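Notes for the talk, Sunday, March 20, 2022. Loubna introduces, I speak, 12 minutes at most, then questions. Slow down. Last time I ran through the middle bit too fast.

## Start

Good morning. I'm going to talk about setting out a small breakfast table so that people can see what's on it and reach it. Most of us put things down wherever there's a gap. I did it that way for years at Kettani, and the drinks always ended up in front of the food.

Start with the brown top and the clear stand. Give them a moment to look before going on.

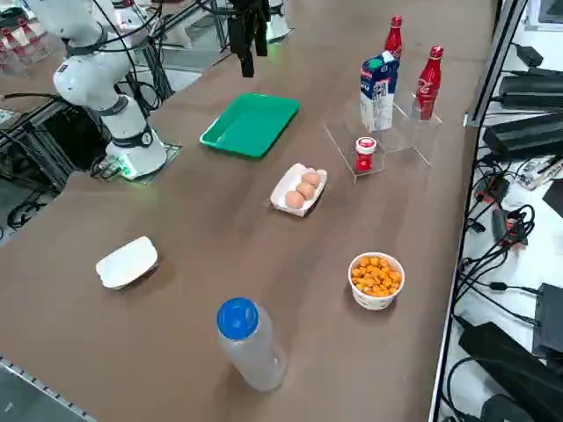
**Woltamthorpe Breakfast Club - Table and Serving Team**

Points to make:

- The stand is stepped and you can see through it. It gives you different heights without hiding what's behind.
- Small jar low at the front, carton and bottles further up. If the jar goes behind the carton it may as well be in the cupboard.
- The green tray has no food in it yet. I like to put the tray out early and fill it last, so its space is already taken.
- Food has its own place, off the stand. Drinks and jars go on the stand.

Ask who has a stepped stand at home. Probably very few hands. Say that an upturned baking tin under a cloth does the same job, but it does hide what's behind it, so keep the tall things at the back.

Mention the angle. Neither the tray nor the food has to sit square to the edge of the table. Turning the tray a little leaves a corner for someone to get hold of.

## Wiping down and soft things

This part is dull but people ask about it every time.

Wipe the top before anything goes on it, and look at it from low down with the light behind. A brown surface is forgiving from above and then you sit down and see every smudge. Wipe along the length, then go back over the middle, where plates get dragged.

Driss Benkirane uses two cloths, one damp and one dry, and keeps them in separate pockets of his apron. I use one and turn it over. Either is fine.

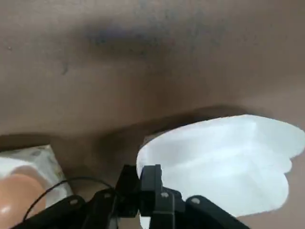
Then there's the question of where the cloths go afterwards. Ours used to finish up on the end of the table next to the bread. Now they go in a bucket underneath and get taken home in a bag. Paper napkins are a separate matter - put those out after the drinks, a small pile at each end, with something on top if the door is open.

If anyone asks about tablecloths: we stopped using them in June. They slid, and the stand wobbled on the creases. I don't miss them.

(Drink of water. Check the time. Should be at seven minutes.)

## Once people start helping themselves

Everything I've said so far is about a table before anyone has touched it. After that it shifts. Cups get picked up and bottles end up on their sides. You can't stop it and you shouldn't hover.

Things to say:

- Leave one part of the table clear so a cup can be put down.
- Stand a fallen bottle up when you pass. Check its cap first.
- Keep the rolls or eggs in a row. A row is easy to tidy and you can tell at a glance when more are needed.
- Caps facing the person pouring.

We've done 47 of these breakfasts now and the clear space is the thing we forget most. Show the last one and leave it up for the rest.
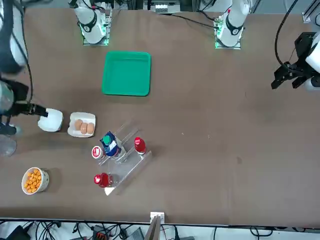

Chaimae Zerouali disagrees with me on the clear space, and I said I'd read out her view. She would sooner use the whole table and give people a side shelf for their cups, as "a gap on a table gets filled with somebody's car keys". She also thinks the stand should go in the middle, where both sides can reach it, with the food on either side.

My answer is that we haven't got a side shelf at Woltamthorpe. If you have one, try it her way. On the stand I think she may be right, and we're going to move it next time and see.

## Questions

Likely ones:

**How long does it take to set out?** Twenty minutes with two people.

**Hot drinks?** Separate table, near the socket. Don't get drawn into the urn.

**Where did the stand come from?** Essam Tawfik has the details. Send them to him.

Hand back to Loubna. Sheets are on the chair by the door, 100 printed. Please take any spares back to Said Ghoneim.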